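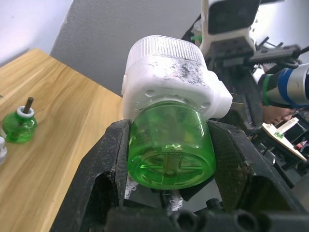 Notebook, cell 2, January

Bottle and cap handling, two-arm setup. Tekle Yilma running, Uldis Kuusk on the stop.

Working rules as they stand after this morning's review. They replace the sheet taped inside the Visevix cabinet.

Hands. No one reaches in while either arm is enabled. A paused program counts as enabled. Hold state plus key out is the only condition for touching a part, a cable or a board. Uldis wants this in the Nastano checklist as line 1. Agreed.

Speed. Arm-to-arm contact moves capped at 5 percent of rated. Free moves up to 70 mm/s until the new limits are signed. Do not raise the cap to save cycle time on a retry.

Grip. Set finger force on the bottle wall, never on the cap housing. If a bottle tilts in the fingers, stop and regrip from the table. Correcting the tilt by pushing against the other arm loads both wrists, and the log does not show it.

Cleaning. Check fingers for fibers and dust before each block. Pull strands with tweezers, key out. Wipe caps between blocks; note any smudged ones in the log, since the vision threshold was tuned on clean white.

Bench. Loose electronics go in a closed tray outside the reach envelope. Still not settled where the tray lives. Brolura drawing shows it on the right, which is where the cables run.

Open:
Wrist camera exposure, TY.
Log rotation at 1,000 entries drops the stop reason. UK to look.
Second key for the hold switch, not ordered yet.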